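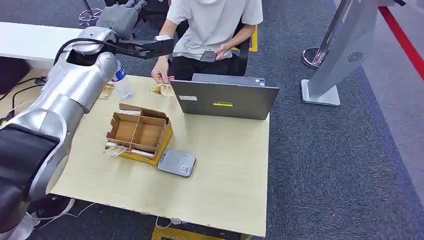

Ionuț Pîrvu wrote in to ask whether it's worth emptying the refrigerator a full week before a long trip, or whether that just means a week of takeout. A week is too long. Two days is enough if you shop for it, and most of the work is in the cupboards anyway.

Getting the kitchen ready when you'll be gone for months

Stop buying anything fresh once you know your departure date, except milk and bread. Eat down the freezer first. Anything you want to keep should go to the back, flat, with a label saying what it is and the month you froze it. If you're leaving in April, write April.

Put a coin on top of a small cup of solid ice and leave it in the freezer. If the coin is at the bottom when you get home, the power was off long enough for everything to melt, and the food goes in the trash.

If you're turning the refrigerator off, wash it with 2 tablespoons of baking soda in a quart of warm water. Dry it, including the folds of the door seal, and prop the door open with a rolled towel. A closed refrigerator with the power off will grow mold - even a clean one.

Flour, rice and oats: move them to glass jars with tight lids. Paper bags are how you come home to moths. Open spices can stay where they are.

Run the garbage disposal with cold water and half a lemon the night before. Pour a cup of water down any floor drain, then a spoonful of cooking oil on top. The oil slows evaporation and keeps sewer smell out of the room.

Shut off the water at the main valve and open one faucet to let the pressure go. If someone will be staying there or watering plants, show them the valve instead. Leave the water heater on its vacation setting if it has one.

Subletting? Clear one full shelf and one drawer for the other person. Box up the good knives.

Last morning: trash out, dishwasher empty and ajar, dishcloths washed and dry. Take the sponge out with the trash.

Filed under: Kitchen, Moving & Long Trips
Last updated: April
Contact | © Ondville Home Notes | Back to top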